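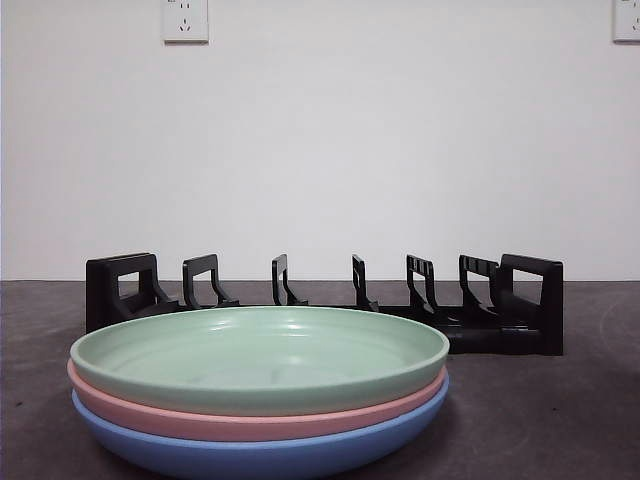
The plates stacked green over pink over blue, with the black rack behind them.

Kitchen > Washing Up > Dish Racks > Reviews

Rastwood Countertop Dish Rack, Black: Fine for Plates, If You Keep Your Expectations Low

I have owned enough dish racks to distrust anyone who gets excited about one. The Rastwood was sold to me as a "drying system," and that phrase nearly sent me back to hanging things off the faucet. It's a rack. It's black plastic, matte all over, and it holds dishes while the water runs off them. Whether it deserves a spot on your counter depends mostly on what you eat off.

What I eat off, at the moment, is a set of shallow pastel plates from Scanlon, with curved sides and a rounded rim. My brother-in-law Leandro Mateos gave them to us and I was rude about the colors for a week before I got used to them. They matter in this review because they are wide, and they have that low bowl shape that sits halfway between a dinner plate and a pasta dish. Flat plates will stand up in nearly any rack you can buy. Plates with sides are where the cheap ones give themselves away.

I used the Rastwood every day for 4 months before writing any of this. First impressions of a dish rack are worthless. They all look good dry.

Holding plates. Better than I figured. The Scanlon plates lean back a little and stay put, provided you leave a gap between them. The box claims you can load every slot. You can, if your plates are flat. With mine, the curve of one plate presses against the back of the next, water gets trapped where they touch, and you end up reaching for a towel anyway. Skip every second slot and the problem goes away, along with half the capacity you paid for.

Holding anything else. Mugs are all right. Bowls slide. A big saucepan takes over the whole thing, and I have gone back to drying pans by hand the minute they're washed. I put 700 milliliters of water in a tall plastic jug to see if the rack would tip with the weight at one end, and it didn't move, so credit where it's due.

Cleaning. The matte finish looks smart and shows every trace of hard water. We have hard water. A white film turns up in the corners after two days and it takes an old toothbrush and vinegar to shift it. On a white rack you'd never notice. If your water is soft, ignore this paragraph, and I envy you.

Looks. It's plain, and on our dark gray tabletop it more or less disappears. My neighbor Apolinar Cortés has the same rack on a pale counter and there it looks like a car part. He likes it. He also says his has started to creak when he loads it up, which mine hasn't done yet -- though he has two teenagers and I don't.

Compared with others. I had a Drestwood wire rack before this. It held more and it was easier on bowls, but the coating chipped and the rust got onto the underside of a good serving dish, so out it went. I also borrowed a Foltcombe folding one for a couple of weeks. It folds flat, very clever, and it folded itself flat once with glasses on it. I would take the Rastwood over the Foltcombe without thinking. Over a Drestwood in new condition, I'm less sure. If they ever fix that coating I might go back.

Things the maker should change: put the slots farther apart, and stop printing a plate count on the box that only works with one kind of plate. I wrote to them about the second point in November and got a coupon for a soap dispenser.

One more gripe, small. The rack dries plates well enough, but it's a poor place to store them, and I think a lot of people (me included, for years) use a rack as a cupboard. These plates stack very neatly on their own, rim over rim, and take up much less room that way. Once I got in the habit of stacking them as soon as they were dry, the slot spacing bothered me less. It still bothers me.

Would I buy it again? On sale, yes. At full price I'd look around first, and I'd bring one of my own plates to the store to try it in the slots.

Rating: 2 and a half stars, bumped up to three if your plates are flat.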